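Unit 6: Buying the Thing
Course handout, revised June 2023

By now you have a task, a floor plan and an unreasonable fondness for a particular robot. Put the fondness somewhere safe. This unit is about money.

Start with the quote. A vendor's first quote covers the arms, the controller and a cheerful cover letter. Hands are usually a separate line, and a five-fingered pair can embarrass the arms they bolt onto. Ask for both prices on the same page. If the salesperson says hands are "configurable," write down zero hands and ask again.

Our running case is Tulleck, a catering supplier that wants a two-armed machine for kitchen prep. Its planners have three bids, from Kostusetti, Rao and Skullasus. The Skullasus bid is cheapest and leaves out freight, training and spare fingers. Fingers are consumables. Budget for them the way you budget for printer toner, with the same resentment.

Before anyone signs, Tulleck wants a season of simulation. A rendered kitchen costs staff time and computing time, and a dropped plate in it costs nothing at all. Use it to settle dull questions early: can both hands work the same counter, is the reach long enough, does the machine need fingers or would a plain two-jaw gripper do?
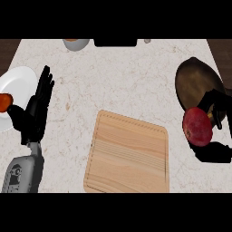
Simulation has its own line in the budget, and students leave it out every year. Count licenses, a decent graphics card, and the person who builds the objects. Fruit is easy to model and forgiving to grasp. Wet lettuce is neither, so find out which one your client serves before promising anything.

Then the costs that arrive after the ribbon cutting:

Floor space and guarding
Electrical work
Service contract (read what "response" means)
Spare parts held on site
Downtime, priced per shift

For the exercise, assume Tulleck has 100 budget units in total and must be running by February. Allocate all of them across purchase, simulation, installation and the first 6 months of service. Hold back a contingency. If your contingency is zero, explain who will be telephoned when a wrist fails, and whether they have agreed to this.

Submit one page and your spreadsheet. Label the columns.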